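Home | About | Routes | Newsletter | Back Issues | Contact

Waiting on the 15

May 31, 2022
By Sowmya Poduval

I rode the 15 bus end to end last week, from the Brikgate transfer center all the way out to Courtois and back again, and I've got a notebook full of scribbles and a sore back to show for it. A few of you have been asking where things stand with the proposed schedule changes, so let me try to lay it out, with the warning that the county has changed its mind twice since February and may well do it again before this lands in your inbox.

First, the basics for anyone new to the list (hello, and welcome!). The 15 is the only bus that connects Courtois to anything. It runs once an hour on weekdays, every two hours on Saturdays, and not at all on Sundays or holidays. The last bus out of Brikgate leaves before seven in the evening, so if you work a closing shift at the mall or take a night class, you're getting a ride from somebody or you're walking along the county road, which has no sidewalk for most of its length. I did that walk once in my twenties and I would not do it again.

The county's plan, as it was presented in February, was to split the route in two. You'd take one bus from Courtois to the old Plurker warehouse, get off, and wait there for a second bus into Brikgate. On paper the two buses meet. The planner who gave the presentation had a very nice chart showing them meeting. What the chart left out is the railroad crossing, where a freight train can sit for as long as it likes, and the left turn out of the warehouse lot, where there's no signal and the cars come over the hill fast. I timed that turn on both of my trips. Going in, we got through right away. Coming back, the driver waited so long that a man behind me started peeling an orange and finished it.

Why split it at all? The answer I keep getting is that a shorter route is easier to keep on time, and I believe that, as far as it goes. The 15 does run late. But most of the people riding it are going the whole way! I talked to everyone who would talk to me, and I heard the clinic, the community college, the courthouse and the big grocery store on the Brikgate side, over and over. I met one woman who was getting off at the warehouse. She works there.

We collected 2,671 signatures on the petition to keep the route in one piece, which still makes me a little teary when I look at the box. Thank you to everybody who stood outside the library with a clipboard in that awful wind. I carried the sheets into the county office myself and got a stamped receipt, and I've made copies of the receipt, and the copies are in two different houses. Call me paranoid. Some of us remember the petition about the shelter on Mill Street.

The written comments went in separately. The county logged 1,175 of them, and I've read as many as I could stand to read at my kitchen table in the evenings. They're good. They're so much better than anything I could write. One person described how she plans her dialysis appointments backward from the bus schedule. Another wrote four pages by hand about the old streetcar line, which wasn't strictly on topic, but I enjoyed every word and I hope the planners did too.

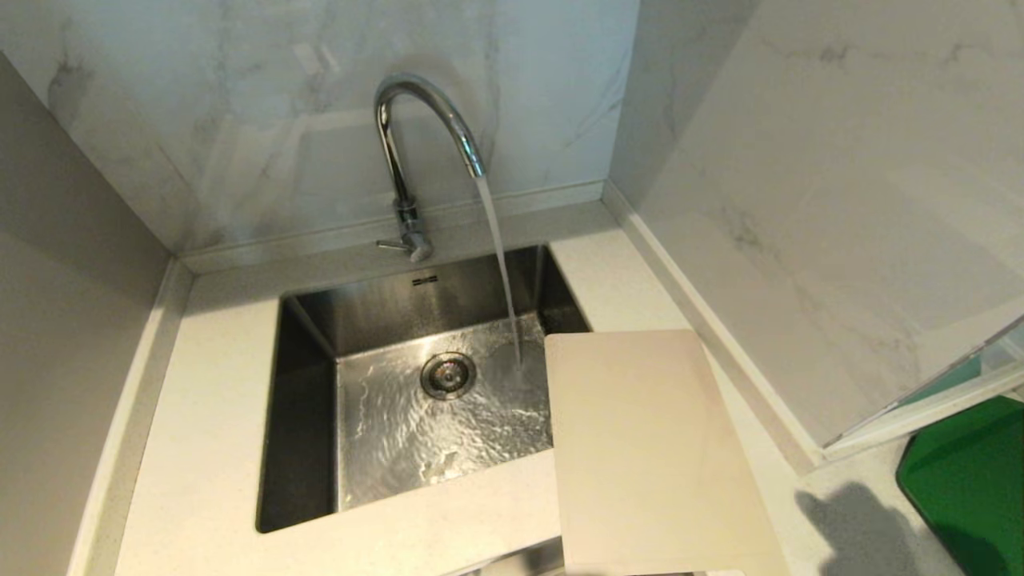
What the county is saying now

As of the last board meeting, the split is "under review." I asked what that meant and was told it means it's under review. Pressed a bit more, the transit director said there are now two versions on the table, and she was nice enough to walk me through both of them in the hallway while people kept trying to get past us to the elevator.

The first version keeps the single route but drops the loop through the Zovance office park, which would save several minutes each way. I have mixed feelings about this one. Hardly anyone gets on at Zovance in the middle of the day, and I say that having sat through the loop twice with the doors opening and closing on an empty sidewalk. But there are folks on the cleaning crews who use it early in the morning, and they aren't the people who come to board meetings at two in the afternoon. If you know anyone who rides to that stop, please, please ask them to get in touch with me. I can take comments over the phone, and my neighbor's daughter has offered to help with Spanish.

The second version is the split again, with a later last bus thrown in to sweeten it. I won't pretend the later bus isn't tempting. We've been asking for an evening trip for as long as I've been writing this newsletter. I just don't see why we should have to take a transfer at an unlit warehouse to get it, and at the very least I'd want a shelter, a light and some kind of promise in writing that the second bus will wait if the first one is stuck behind a train. The director said holding a bus is "an operational question." I wrote that down and underlined it.

About the fare

I got this question more than any other, so I'm giving it its own spot. Under the split, would you pay twice? The county says no, transfers will be free with a pass. But cash riders don't get a transfer slip on the current buses, because the slip machines were taken out when the new fareboxes went in. So would a person paying cash pay twice? I've now asked three people at the county and gotten three answers, one of which was a shrug. I've put the question in an email so there's a record of it, and I'll print whatever comes back.

If you're over 65 or have a disability card, you already ride for half price, and none of the versions I've seen would change that. Bring the card with you, though. A couple of drivers have started asking for it again.

What you can do

The board takes this up again at its next meeting. I'd love to see 100 of us in that room, and I know that's a lot to ask on a weekday afternoon. If you can't come, a short letter still helps, and it really can be short. Say where you get on, where you get off, and what you do if the bus doesn't come. Please use your own words. The staff person who sorts the mail told me that form letters get counted as one comment no matter how many people send them, so all that stamp money would be going to waste.

Speakers get two minutes each, and there's a buzzer. If you're nervous (I always am), write it out in big letters and read it straight off the page. Sign up on the sheet by the door when you come in. They won't let you add your name once the item has been called, and last time we lost two of our best speakers that way because they were out feeding the parking meter. Park in the lot behind the annex instead. It's free after noon and it's a shorter walk.

And yes, you can take the 15 there! The trip that gets you in before the meeting is the one that leaves Courtois a little after noon. I'll be on it, near the front, with a bag of buttons and probably too many snacks. Getting home is another matter, as the meeting may run past the last bus, so we're putting together a list of people with empty seats in their cars. Let me know if you need a ride back, or if you can drive somebody.

A few small things

The bench at the Courtois post office stop has been fixed. The new slats still need a coat of stain, but you can sit on it.

The printed schedule in the rack at the library is the old one. The Saturday times are wrong on it. I took a stack of them out and the librarian put a note up, but if you have one on your fridge, check the Saturday column against the sign at the stop.

Somebody left a green umbrella on the seat next to me on the trip back. I handed it to the driver, and it should be at the lost and found window in Brikgate.

Next issue I'm hoping to have the ridership numbers stop by stop, which the county says it will send me as soon as they've been cleaned up. Write to me before then if you ride from Zovance, or if you've been charged twice on a transfer anywhere in the system.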